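Railing on an open mezzanine: repaint or replace?

skondura_loft
Okay, so we're moving the studio into a big two-level place and I can't stop thinking about the railing upstairs. Black metal, thin horizontal bars, white walls and ceiling everywhere else. Zainab loves it. I think it makes the upper level feel like a ship! I was quoted 500 just to repaint it white, which seems like a lot for paint.

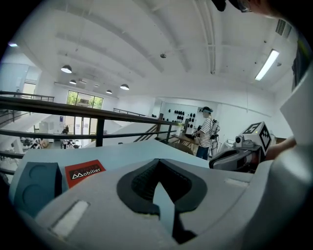 Replies

jibrin88
Leave it black!! The stairs already have white sides, so if you paint the railing too the whole place turns into milk. I did mine white and I wipe fingerprints off it every single morning.

vedley_joe
Disagree with jibrin. White would calm it down a lot, and you can do it yourself for 200 if you sand it properly — the sanding is the miserable part. My worry would be the horizontal bars. Any kids coming through? Mine climbed ours like a ladder.

skondura_loft
My nephew in June, yes. Hadn't thought of that, ugh. What about clear panels on the inside?

jibrin88
Panels are more fingerprints, just saying.

vedley_joe
Ours came to 400 for a shorter run than yours. Measure the far stretch too before you call anyone, I forgot ours and had to order twice.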